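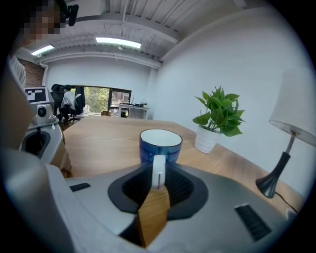 What should be looked over on a hand-held gripper before anyone starts work with it?
Start with the fingers and whatever holds them on, then go to the vents, the marker and the lens, and leave the table and its cords for last, when you already have your eye in.

Pukidum bench, hand-held tools
Daily check, Friday, January 30, 2026
Checked by: Eleri Lewis

1. Finger plates seated, no splinters or cracks
OK. I ran a cloth down both edges and it didn't catch anywhere, which pleased me, as the last set from Tendden were rough as a barn door.

2. Vent grilles clear of dust
OK after brushing. Please use the soft brush in the drawer and be gentle, the slats are finer than they look!

3. Markers flat, clean and fully readable
OK on both tools.

4. Lenses wiped
OK. Dry cloth only, please, however tempting the spray is.

5. Opens and closes freely, 5 slow squeezes
Needs attention on tool 284. It drags a little on the third squeeze (not badly, but I'd sooner say so now). Tagged and noted for Prosser.

6. Lamp cords kept away from hands and sleeves
Worth another look. A cord along the table edge is easy to forget once you're busy, so do tuck it back before you pick anything up.

7. Breakable items
Mugs and glasses are fine to practice on, but keep them well in from the edge, and nothing over 700 grams, full or empty.

8. Headset comfortable, sleeves clear of moving parts
OK.

Next full inspection: May, with the Plisia sheet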